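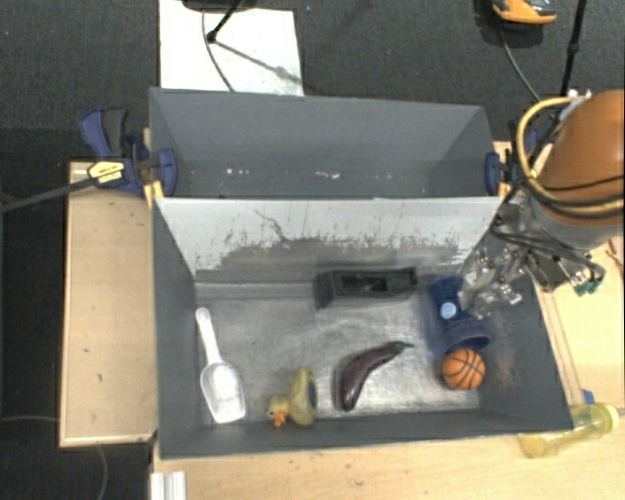

How many practice picks should a team log before the June round of the Cekley student contest? Our club at Nam has logged 370 and we can't agree on whether to keep going or start tuning.

Most teams in our group stop at 800, then spend what time is left on the grasps that fail most.

vbilyk_m
800 is a lot for a club that meets after class. We stopped at 570 last year and placed fine. The round things were our problem and more picks didn't fix that. Slower closing did.

romaniuk.y
Disagree with 570. You had one object set. The rules now let the judges swap 3 objects on the day, so you want more variety in the log.

vbilyk_m
More variety, sure. That's a different thing from more picks. Change the objects every session and keep the total where it is.

semeniuk_h
Check your clamps before every session whatever number you pick. Ours crept during a long run and we had to throw out a whole afternoon of data. Also write down who was at the controls, you will want it later.

romaniuk.y
Fair point on the clamps. Still say 800.

nam_club (original poster)
Thanks. We'll go to 570, look at the failures, and decide then. Melaniia is keeping the log.

Comments

Myroslav Sydorenko: Do scoops and other flat tools count as one object class or two?

Vitalii Polishchuk: One, unless the handle is a separate part. Ask the judges in writing.

Related threads

Gripper fingers for small balls
Clondau team notes, second year
Sunell power supply trips on startup
Where to keep the spare cables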